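Weltetti 头戴相机套装试用:配 Fudix 夹爪跑了一个多月

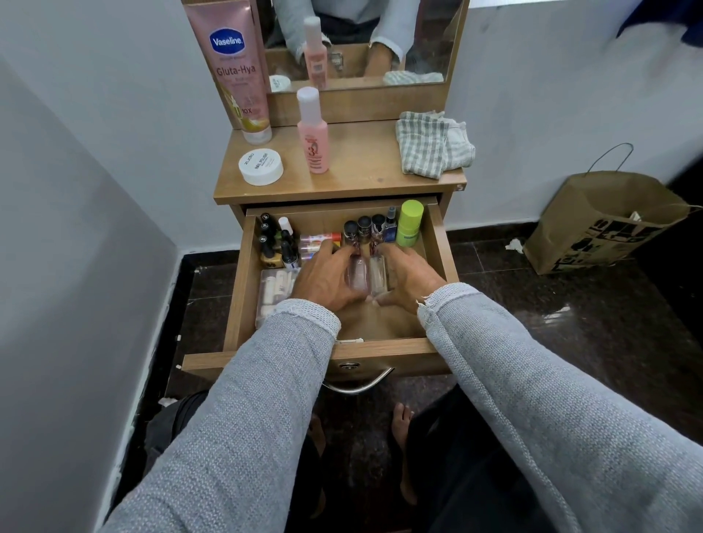 用头戴相机录人手操作,录出来的东西能直接拿去教夹爪吗?

能用上一大半,前提是手腕在画面里待得住,而且夹爪那头的相机视角别差太远。剩下的一小半要靠遥操作补,后面细说。

先交代一下我的配置。控制器是 Smadi 的小盒子,夹爪先后装过两只,一只是 Fudix 的平行二指,一只是 Emska 的三指自适应。Weltetti 这套相机是2025年3月到手的,头带、镜头模组、录制盒、一根线,全在一个盒子里。我自己掏钱买的,用到现在越用越喜欢,缺点也攒了几条,一并写在这里。

最满意的是视角。镜头往下倾的角度可以调,一共3档,我常年放在中间那档。坐着翻抽屉的时候,两只手、整个抽屉、台面上的镜子都能收进来,连地上的脚都在画面里。以前用胸前支架,人一往前俯身,画面里就剩袖子了,气得我想把支架扔出窗外。换到头上之后,眼睛看哪儿镜头就朝哪儿,这对后面标注“下一步要拿什么”帮助特别大!

我专挑梳妆台抽屉这种活儿来试,里面瓶瓶罐罐挤在一起,指甲油、滴管瓶、唇膏、玻璃香水瓶,高矮粗细都不一样。两只手在抽屉中间握着两个透明玻璃瓶,手指贴着瓶身,一只手还把旁边的唇膏挡住了。对手部姿态估计来说这种画面很难,玻璃透明,瓶里的颜色又浅,指尖和瓶身的边界糊成一片。Weltetti 自带的手部跟踪在这类片段里偶尔会丢指尖,手腕倒是一直稳。我后来干脆只用手腕轨迹加上开合信号,喂给夹爪反而更好使。

再说镜子。台面上立着一面镜子,袖子和手都映在里面,瓶子也映在里面。跟踪软件头几天老把镜子里的手当成第三只手,轨迹乱飞。更新一次固件后好多了,设置里多了个“屏蔽区域”,在画面上框一下镜子就行。框的位置跟着头动会漂,转头幅度大的时候还得重新框,希望以后能自动识别。

两只夹爪的差别比我预想的大。

Fudix 二指:干脆,快,重复性好。夹方盒子、夹带盖的小瓶子都很利索,手指薄,能伸进两个瓶子之间的缝里。玻璃瓶是它的弱项,原装指垫偏硬,夹圆瓶会打转。我贴了一层硅胶之后,同一批动作试了230次,掉瓶子的次数明显少了,具体比例我没认真统计,不敢乱写。夹持力在 Smadi 上可以分段设,这个功能我爱死了,碰到细软的管子就调到最低一段,捏不扁。

Emska 三指:包得住,温柔,圆瓶子到它手里像长上去一样。代价是胖。抽屉里东西一密,它根本下不去手,三根手指张开就先把旁边的碰倒了。我拿它干台面上的活儿,拿乳液软管、拿塑料圆罐,手感非常好。要是你的场景以台面为主,我会劝你先看它。

软布两只都不太行。格子布揉成一团搭在桌边,人伸手一抓就走,二指能捏起一个角,但提起来以后形状全变了,后面的动作就接不上。三指抓得多一些,放下的时候又舍不得松。这个锅我觉得不能全甩给夹爪,示范数据里布的动作本来就少,我还在补。

还有抽屉本身。弯条状的拉手,二指从上面扣进去再往外拖,成功率挺让人高兴的。我把拉开抽屉和拿瓶子分成两段录,训练的时候比一口气录完省心很多。

控制器没什么好挑的。Smadi 接两只夹爪都是即插即认,换爪以后要重新校一次零点,界面藏得有点深,在“维护”那一页最底下。延迟我没有专业设备测,遥操作时跟手,没有那种拖泥带水的感觉。风扇声音偏大,夜里在卧室干活会被家里人说。

头带戴久了额头会热,连续录两小时我就得摘下来歇一歇。后脑勺那根线建议用夹子固定在衣领上,不然一低头就扯。头发长的人先扎好再戴,掉下来的一缕头发毁过我一整段素材。电池倒是争气,一个下午够用。存储卡要自己买,买快一点的,慢卡会丢帧,录的时候又不提示,等导出来才发现,心都凉了。

价格方面,整套比单买夹爪还便宜,Emska 那边的备用指套400块一副,有点肉疼,好在耐磨,目前还没换过。

我现在的固定搭配是头戴相机加 Fudix 二指,Emska 放在旁边随时换。下个月打算试试双臂,一边装一只,看能不能像人那样两只手一起伸进抽屉里拿东西。Smadi 说7月会出双路同步的固件,出了我再来更新。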